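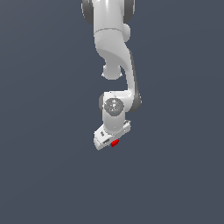

*Bras articulé blanc sur fond gris-bleu, image de synthèse.*

# Drarneo : galops du matin au centre d'entraînement de Samarakoon

Temps relevés à l'entraînement sur des pur-sang de plat, avec l'état de la piste et la charge portée. Version d'août 2023.

## Contenu

Le jeu compte 1 008 galops pour 155 chevaux. Il tient dans deux fichiers CSV :

- `galops.csv` : une ligne par cheval et par galop ;
- `chevaux.csv` : une ligne par cheval (sexe, année de naissance, robe, code d'écurie).

La clé commune est `id_cheval`. Les noms ont été remplacés par un identifiant, à la demande de plusieurs entraîneurs. Les codes d'écurie sont stables d'une version à l'autre, les identifiants de chevaux aussi.

## Colonnes principales de `galops.csv`

| Colonne | Type | Remarque |
|---|---|---|
| `id_cheval` | texte | voir `chevaux.csv` |
| `piste` | texte | `herbe`, `sable`, `fibre` |
| `distance_m` | entier | distance chronométrée, hors mise en action |
| `temps_s` | décimal | au dixième |
| `etat_piste` | texte | relevé par l'équipe des pistes avant l'ouverture |
| `charge_kg` | décimal | cavalier et selle, souvent vide |
| `lot` | entier | ordre de sortie du lot dans la matinée |
| `tete` | booléen | le cheval menait au dernier poteau |
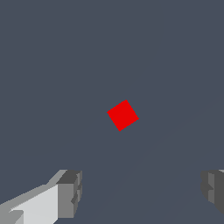

Le champ `lot` mérite une précaution. Les écuries ne numérotent pas toutes leurs sorties de la même façon : certaines comptent le trotting comme premier lot, d'autres commencent au premier galop. Nous avons laissé la valeur d'origine. Pour comparer deux écuries, mieux vaut passer par `heure_sortie`, quand elle est remplie.

Un lot comprend jusqu'à 13 chevaux. Dans les lots les plus fournis, seuls le premier et le dernier ont un temps propre ; les autres ont une valeur vide dans `temps_s`. Elle n'a pas été interpolée.

## Collecte

Les temps viennent des chronos manuels tenus par Kamrul Howlader et Ginevra Sartori depuis la tour du rond-point. La saisie s'est faite sur carnet, puis dans un tableur. Les carnets ont été relus une fois par Kumudini Siddiqui.

Sur l'herbe, les poteaux ont été déplacés pendant la période pour ménager le terrain. La distance inscrite est celle du jour, mesurée à la roue. Sur la fibre, les repères sont fixes. 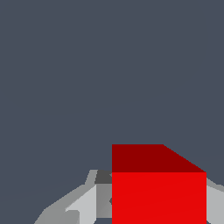 Les galops effectués par brouillard figurent dans le fichier avec `visibilite = faible`. Leur départ a été annoncé par radio et le temps est moins sûr. Nous conseillons de les écarter de tout calcul de vitesse et de les garder pour étudier la fréquence de travail.

## Usages prévus

- étudier l'effet de l'état de la piste sur les temps ;
- suivre la charge de travail d'un cheval au fil des semaines ;
- exercices de statistique sur données incomplètes.

Le jeu ne convient pas à la prévision de résultats en course. Un galop du matin se fait sur consigne, et cette consigne n'est pas notée.

## Défauts connus

- `charge_kg` mélange des poids pesés et des poids déclarés.
- Les femelles de deux ans sont peu représentées.
- Une écurie a quitté le centre en cours de saison ; ses chevaux s'arrêtent net dans le fichier.
- La valeur `souple` de `etat_piste` recouvre deux habitudes de notation selon la personne qui ouvrait les pistes.

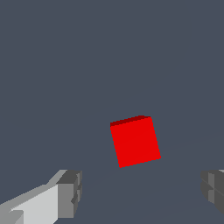 Karthik Sultana : pour `souple`, je trierais par piste avant toute chose. Sur le sable le mot ne veut presque rien dire, alors que sur l'herbe les temps se séparent assez bien. Je ne fusionnerais pas non plus avec `très souple`, même si les effectifs sont maigres.

La remarque est reprise dans le script `prepare.py`, qui traite désormais chaque piste à part. L'ancien comportement reste disponible avec l'option `--pistes-ensemble`.

## Chargement

```python
import pandas as pd

g = pd.read_csv("galops.csv")
c = pd.read_csv("chevaux.csv")
df = g.merge(c, on="id_cheval", how="left")
```

Encodage UTF-8, séparateur virgule, point décimal.

## Licence et contact

Données sous CC BY 4.0, scripts sous licence MIT. Merci de citer « Drarneo, galops de Samarakoon ». Les corrections passent par un ticket, avec l'identifiant du cheval et le numéro de ligne. Benjamín Rivadeneira les traite par lots ; la prochaine mise à jour est prévue en septembre.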